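Sales tax return after moving states mid-quarter - do I file in both?

Posted in Small Business Taxes

Jinfeng Dai

I run a small online shop called Runalent. I sell sewing notions and a few finished bags, mostly through my own site, with some sales at craft fairs. In February I moved the whole thing to another state. My sales tax permit in the old state is still open because I didn't think about it until a filing reminder showed up.

My old state has me on quarterly filing. For the quarter when I moved, I had 128 taxable orders shipped from the old address to customers in that state. After the move I had 40 orders going back to customers there, shipped from my new place. I collected tax on the first batch. I did not collect on the second batch, as I assumed I had no connection to the old state anymore.

I registered in the new state right away and have been collecting there with no problems. I also still have a box of stock on consignment at a gift store called Button, back in my old town. They sell it and send me a check, less their cut.

What I want to know is whether I file a final return in the old state and close the permit, or whether I have to keep filing. And do I owe the tax on those 40 orders?

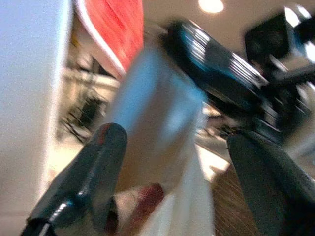
Ririmen, 6/29/22

Tipoki

You need to file for the whole quarter no matter what. An open permit means a return is due, even if the amount on it is zero. If you skip it, most states will send you an estimated bill with a penalty on top, and then you have to file anyway to get the estimate removed.

On the 40 orders, the consignment box is the thing to look at. In many states, goods you own that are sitting in the state count as a physical presence. It doesn't matter that somebody else's store is holding them. If your old state works that way, you still had to collect on anything shipped to customers there, and the dollar threshold for out-of-state sellers doesn't help you. That threshold is for sellers with no presence.

Check your agreement with the store. If they buy the goods from you outright, the stock isn't yours and you may be fine. If you own it until it sells, which is how consignment usually works, I would assume you still have a presence until the box is gone.

Also find out who is reporting tax on the store's sales. Usually it is the store, since they ring up the customer, but get that in writing.

If you do owe on those orders, report them on the regular return for that quarter and pay it out of pocket. You can try to bill the customers afterward - I never bothered on small amounts. Filing late costs more than the tax in most cases, so do the return first and argue about the details later.

stitchandledger

Just close the permit online. I closed mine when I moved and it took 4 minutes. Never heard from them again.

oldcountymarkets

Please don't close it before the last return is in. I did that and lost access to the online account, so I had to mail a paper return and wait nearly 7 weeks for a letter saying my balance was zero.

The order that worked for me the second time was to pull the stock out, file the return for the period that includes the last day you had anything there, mark it as final, and then put that same day down as your closing date. The dates need to match or the system opens another filing period for you.

Keep copies of the orders and the shipping records too. How long depends on the state, so look at the instructions for the return. For the consignment question I would call the state's taxpayer help line and write down the date and the name of the person you talk to. A written request is better if you have time, but mine took a while to come back.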